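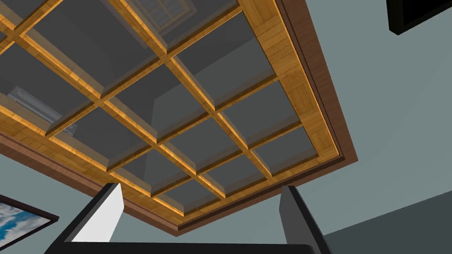 I finally finished the Dutdale questline in Naltden, and I don't buy the praise. Everyone on the forums calls it the best writing in the game. Most of it is walking between two people who could have sent a letter. Somebody obviously cared about the art, and a wooden ceiling with sunken gray squares between the beams got more of my attention than the dialogue did. The reward is 3520 gold and a ring I sold right away.

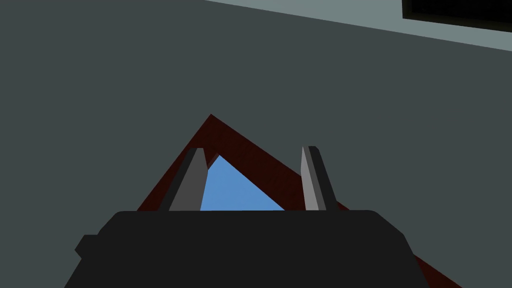 Then there's the Selell fight. Supposedly you can skip it if you talk to Shih first. I tried that at level 7 and got attacked anyway. Lai-ching Lu left a comment on my November post swearing the skip works if you're carrying the lantern. Maybe. I had the lantern in my bag and it did nothing for me, so I'd like to see a save file before I try it again.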